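Kitchen islands: keeping the top clear
Speaker notes, Thursday session, 22 minutes plus questions

Slide 1. Title
Say who I am and where I work. Thank Araceli Escobar for lending her measurements. Handout is at the door – mention it now, people forget.

Slide 2. What ends up on an island
Mail, keys, chargers, fruit, school forms. Ask the room for theirs. Take two or three answers and move on.
Point to make: small loose items spread. A big item stays where you put it. Small ones roll, get pushed aside to make room for a plate, and end up across half the top.

Slide 3. Baskets
One open basket per island. I prefer round wire mesh. Crumbs fall through, you can see what is in it, and it lifts with one hand.
A wide rim matters more than depth. If the opening is narrow, people set things down next to it.
Tadeusz Jakubowski disagrees and uses trays. Fair enough, but a tray has to be carried level.

Slide 4. Stone tops
Quartz wipes down easily. Gray hides dust and shows grease when the light hits it. Ceiling lights reflect in a polished top, so check it from a low angle before you call it clean.
Do not drag wire across it. Felt dots under the basket, 4 of them.
Skip the story about the Vallejo kitchen if we are past 10 minutes.

Slide 5. The evening routine
Gather the small things first. Then move the basket, wipe where it stood, put it back. Wiping around it leaves a ring after a week or so.
Anything that has sat in the basket since last Thursday goes to its real place or out.

Slide 6. The Prisholm house
Emiliano Mateos kept this up from November on with a family of five. The first month was poor. They had the basket at the far end, by the wall, and it stayed empty. Moved it to the middle of the island and people used it.
Do not promise anyone the same result.

Slide 7. Questions
Likely ones: butcher block, kids, where the fruit goes. For butcher block, send them to Reijo Lahtinen, who speaks after lunch.
Leave the last slide up while people pick up handouts.

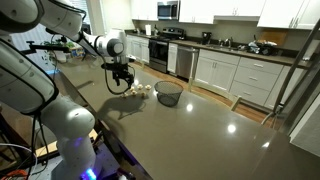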